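Diary > Gindthorpe > 2018

August 7, 2018
By Leen Fakhoury

Up at 5 to get the early bus to Hastport for the hearing on Dad's water rights. I had the folder, two pens and a cheese sandwich. Rami Hattar was supposed to meet me at the stop but sent a message to say he would drive over later.

We were told to wait, so I waited. Gray armchairs, gray stripes in the carpet.
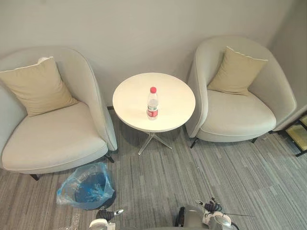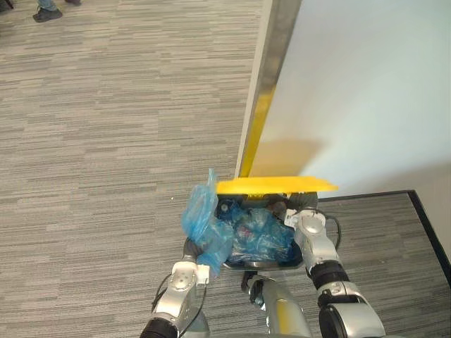
The clerk called us in at last and we got nineteen minutes. I had expected an hour. Ghada Najjar spoke for us and kept to the map, the old one from Grindedholm that shows the ditch running on our side of the fence. The man from Gounder said the ditch was moved before he bought the place and that he has a letter to prove it. He did not have the letter with him. He has until November to send it in.

Rami came in halfway through and had to stand at the back. He told me afterward that I talk too fast when I'm nervous. Fair enough. I read my page out in one go and forgot the part about the pump, so Ghada had to bring it up for me.

Nothing was decided. They want a new survey, and we have to pay half. Ghada thinks Ilídio Coelho would do it for less than the firm on the county list, but he is booked for the next three weeks and his truck is in the shop. I left him a message anyway.

Ate the sandwich on the steps. Rami drove me home the long way, past the reservoir, and the water is lower than I have seen it since I was in school. The old road is showing again — you can see where it bends toward the church.

Called Dad after supper. He wanted to know what everyone wore and whether the Gounder man looked well. I told him about the survey and he was quiet for a while, then said to dig out Grandpa's notebooks from the hall closet. I found two of them. The third must be at Fares Tarawneh's house, with the seed catalogs he borrowed. Will ask him tomorrow.

The beans need picking. Hot again, no wind.

Last updated: August, evening — fixed the part about the survey cost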